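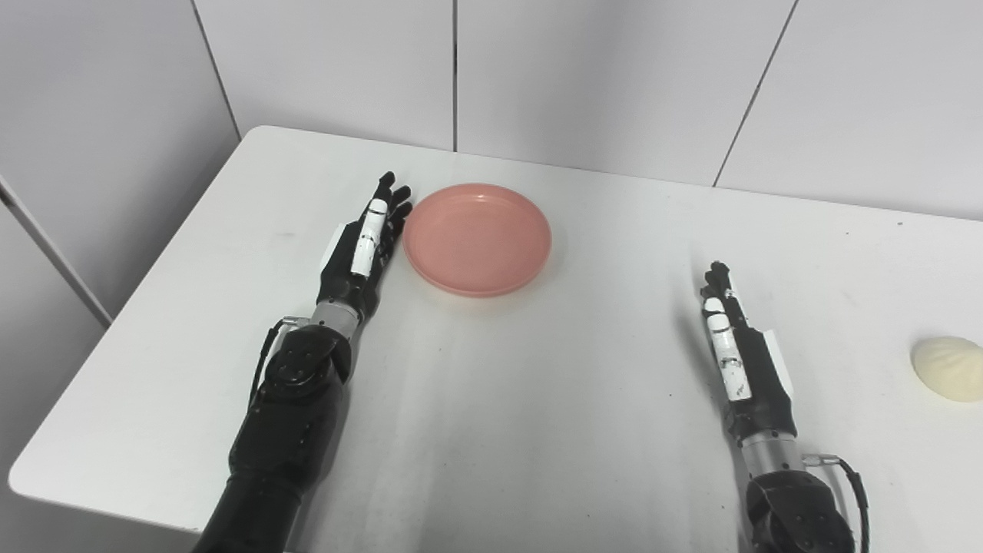

Eswood Staff Dining Forum
Topic: Colored plastic plates for the bun service
Section: Tableware and Service Standards

m_neagu
Posted June 3, 2020

Colleagues,

The catering office at Eswood is reviewing the plates used for the afternoon bun service. The proposal is to retire the white side plates and adopt a shallow round plate in matte salmon pink plastic, as shown at the head of this topic. The tables in the dining room are white, and staff have reported that white plates are overlooked when tables are cleared.

The first order would be for 100 plates. Comments are requested from all three sites before the order is placed. Please address color, rim height and suitability for steamed items.

Maricica Neagu
Catering Office

geerts_j
Reply 1

Thank you for circulating this. The Orimell site supports the change of color. A pink plate is plain to see on a white table, and a cream bun will stand out on it as well. On a white plate the two are difficult to tell apart from the serving line.

I would ask that the matte finish be confirmed in writing by the supplier. We previously received a glossy plate under the same order code and had to return 40 of them.

Jozef Geerts
Orimell

v.omerovic
Reply 2

I must register a reservation. The rim on this plate is only slightly raised. Our servers carry plates from the counter to the far tables, and a smooth, rounded bun will slide on a flat surface. The current white plate has a deeper well. I would prefer to keep it and address the clearing problem by other means, such as a second check of each table at closing.

Color should not be the deciding factor for an item that people eat from.

Valbona Omerović

geerts_j
Reply 3

With respect to Reply 2, a second check was introduced at Orimell last August and discontinued after 3 weeks. It added to the closing routine and plates were still missed. I do not consider it a workable alternative.

As to sliding, we place a square of parchment under each bun. The same parchment prevents sticking.

lejla_m
Reply 4

May I raise a separate point. Plastic holds moisture beneath a steamed bun, and the underside becomes soft if the bun is left for any length of time. A flat interior makes this worse than a ridged one would. Parchment helps for a few minutes only.

If the plates are approved, I recommend that buns be moved from the steamer to a rack first and plated on request. The plates should be set out empty. This is already our practice for the morning service and has caused no delay.

Lejla Milošević

v.omerovic
Reply 5

I can accept plating on request. It does not resolve the matter of the rim. Has the office asked Flakico whether the same color is offered in a deeper plate?

m_neagu
Reply 6

The office has asked. Flakico offers the deeper plate in gray and in white only. The minimum order for a special color is 139 pieces, with a longer delivery period.

mirjana.dj
Reply 7

For the record, the Eze building would not object to gray. Pink stains visibly from red bean filling and from chili oil, and any plate used here will meet both. I would request that one sample be put through the dishwasher repeatedly before a color is fixed.

Mirjana Đorđević

geerts_j
Reply 8

Gray would be acceptable to Orimell, although pink remains our preference. I agree that a sample should be washed first.

m_neagu
Reply 9

Noted. The order is on hold. A sample in each color will be sent to the Eze building for washing, with red bean filling left on overnight. Ms. Omerović is asked to state the lowest rim height she would accept, in writing, so that it may be forwarded to the supplier.

v.omerovic
Reply 10

I will send the measurement of our current plate. I would not wish to go below it.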